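Recording a two-handed cable task with a pair of hand-held grippers
Zoila Ticona, Aug 9, 2024

Both grippers should be assembled and calibrated before you start. If the fingers do not meet evenly when closed, go back to the linkage page of the Darau build notes and shim the crossbar.

1. Prepare the surface. Spread a matte sheet over a bed or table and put a folded towel on it in a contrasting color. Fabric hides thin cable from the tracker less often than bare wood does.

2. Choose the cable. Use a thin, flexible one with the connectors cut off. Stiff cable springs out of the pads at low grip force.

3. Set the starting pose. Hold one gripper low and open. Bring the other across from the far side with slack between the two.

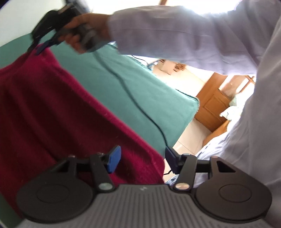
Cable running in a loose curve toward the right finger of the near gripper, pads open.

4. Close the near gripper on the cable, then pause for one second. The pause gives the segmentation script a clean boundary. Keep the far gripper still during this step.

5. Lay the cable along the towel edge, open both grippers, and return to the starting pose. Stop the recording only after both are back.

Record 30 takes per session and discard any longer than 13 seconds. Blur on the moving gripper is acceptable in the approach. If it continues through the grasp, slow down and repeat the take.

Check the pivot screws after every 8 takes. On my pair the left one works loose first, and the resulting play shows up as noise in the finger width signal.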